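Buying a Used Laptop: Questions We Keep Getting

Does "refurbished" mean anything?

Less than you'd hope. Some shops replace the battery, test the ports and reinstall the system. Others wipe the lid with a cloth. Ask for a list of what was done. If the seller can't produce one, assume cloth.

The listing says Grade A. Is that good?

According to whom? Every seller writes its own grades. We compared Tranik and Pumen last June, and a Grade A from one would have been a B at the other. Neither grade covered the battery.

How long should the battery last?

Sellers love to quote 10 hours. That figure usually dates from when the machine was new, with the screen dimmed and nothing running. Ask for the charge cycle count and the current full capacity. A battery that has passed 3,000 cycles is finished, whatever the ad says.

Is the extended warranty worth it?

We doubt it. Swanepoel offers 24 months, but read the exclusions — hinges, batteries, keys and "cosmetic wear" are all out. What's left rarely breaks.

Can I judge a laptop from photos?

Only the outside. Look for the lid, the ports and the keyboard, and ask for more angles if any are missing.
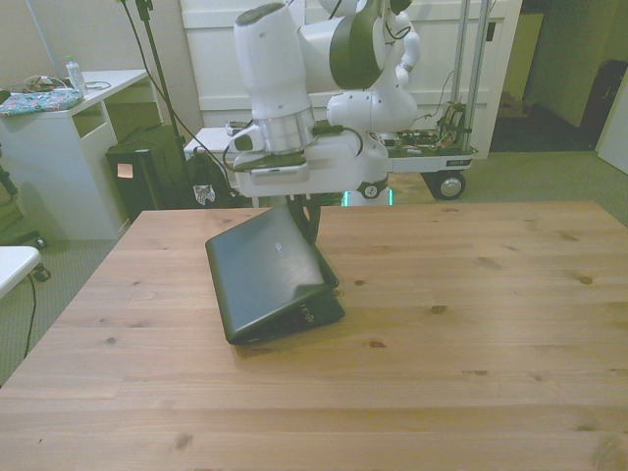
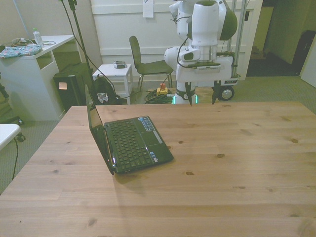

A clean case says nothing about the drive or the memory. Ask for a screenshot of the system information page, and be wary if it takes three emails to get one.

What about the return window?

Count from delivery, and get that in writing. Trakham counts from the day of payment, so a slow courier eats into your time. Run the machine hard on the first evening — video, charging, every port. Keep the box until you're sure.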